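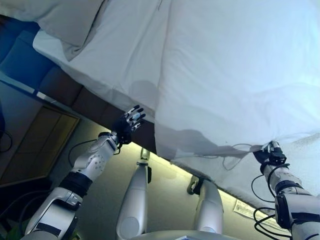
Far side of the bed, right hand on the sheet edge

Robots doing beds, what happens to room quotas and pay?
Trefor Gittins
Posted Feb 14, 2018 in Work & Jobs > Hotels and Cleaning

Long one sorry, typing on my break.

I'm lead housekeeper at the Nolter in Curomdale, 468 rooms, been there since it was the old name. Management is trying out a robot for sheets. Model is called Samuel, so of course everybody calls it Sam or Sammy. Two arms, proper hands with fingers. It does sheets and that's all they want from it for now. No bathrooms, no trash, no vacuuming.

My problem isn't the machine so much. It's the quota. Right now my people do 12 rooms a shift, full service. The GM's idea is the robot works ahead of us on the beds, and the attendant comes in after for the rest, and because the bed is "done" the number goes up. Nobody will tell me up to what. I heard one number in the hallway and I'm not going to type it here because half my crew reads this site.

What I've seen so far: it's slow on corners. It will take hold of the edge of a sheet OK but a fitted corner on a heavy matress is another matter, and we go behind it and redo tucks. So the bed is not done, the bed is half done, and I've got someone kneeling down to fix it same as before. Except now it's not on her time sheet as a bed.

Also it needs stuff off the floor before it goes in. Guest shoes, papers, chargers. Who clears that? Us. Is that a task? Not on the sheet.

And backs. To be fair. Two of my longest people have bad shoulders from lifting mattresses and if a robot took that off them I would carry it up the stairs myself. So I'm not here to bash it.

Things I want to know:
Has anybody been through this and did the quota change before or after the trial was over?
Can I ask for the redo time to be logged and who should log it?
They offered me a "robot lead" title, $1000 one time, no raise. Take it or no?
Does anybody retrain people or is that just a word they use

Thanks. Will check back tonight after turndown.

3 replies

Waqas Swati
Member, 2876 posts

Trefor, I ran floors at the Brastlow for a good while and we went through a version of this. Not beds, it was linen carts that drove themselves, but the arguments were the same ones, so take what's useful.

Quota first. Ours got moved during the trial. They called it a "temporary target" and it never came back down. So get it in writing now, before the first full floor, that the number stays at 12 until the trial is finished and somebody has looked at the times with you in the room. Email is fine. Short email. "Confirming that the room quota stays the same during the trial." If they don't answer, send it again and copy HR.

Logging. Yes, and let the attendants do it themselves, not the vendor. The vendor's log will say how long the robot took. It won't say how long your person stood in the hallway waiting for it to finish, or how long she spent on the corners afterwards. We used a paper sheet on the clipboard, four columns:

room
wait
redo
clear before start

Minutes only, no comments box, people don't fill in comments boxes. Do it for two weeks minimum and include a checkout-heavy stretch or it'll look better than it is.
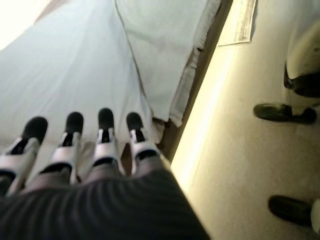
Clearing the floor is the one I'd push hardest on. Moving a guest's papers and shoes is a judgement thing. You know what is trash and what is somebody's boarding pass, and you know you don't touch the boarding pass. If the attendant has to go in ahead, then that's an entry to the room, and then she comes back later for bathroom and dusting, so that's two entries. Two knocks, two times moving the cart. On our floors the extra trip was worse than the work. Ask them to schedule it so the same person preps and finishes the same rooms in one block, otherwise you'll have people crossing the building all day.

Also ask who is responsible if something in the room gets broken while the machine is in there. Before that was settled at our place the attendants got the blame by default, because theirs was the name on the room.

The title. I'd say don't take it the way it's offered. One payment and no raise means you're doing a second job after the money is spent. Ask for an hourly bump, even a small one, and hours taken off your regular duties. If they say there's no budget ask what the service contract on the robot costs. You won't get an answer but the conversation changes a bit.

Retraining: two of ours got it, for real, one went to maintenance and she's still there. The rest got a video. So ask how many places, and by when. By April would be reasonable if the trial's already going.

Good luck with it. Post what they say.

dockside_lin

take the 1000. they'll do it with or without you and then its some kid from the front desk telling your crew how to stage a room

we had floor scrubbers come in at my work (not hotel, warehouse) everyone panicked, mostly it was fine. nobody let go but they didnt replace the ones who quit either so count heads now and count again in a year

marjo_k
Member

Attendant here, not a supervisor, so from the other side of the cart.

Please don't put one person on "robot rooms" every day. They did this to me with a different gadget at a different place and it's lonely work. You used to do a bed with a partner, talk a little, now you stand and watch a machine and your hands get cold and then you rush for the last hour. Rotate it. Everybody gets a turn, everybody learns the thing, and nobody is the expert who can't call in sick.

And for the shoulders, ask if it can go to the heavy rooms first, the kings with the thick mattresses. Ours only ever got sent to the easy ones so it'd look good when the owners came by. That doesn't help anyone's back.

Agree with Waqas on the paper sheet.

Trefor Gittins

Thanks all. Email sent, HR copied. Printed the clipboard sheet too, added a column for stop/restarts. The heavy rooms thing I hadn't thought of and I'm bringing it up at the morning meeting. Still thinking on the title. Gotta run, turndown.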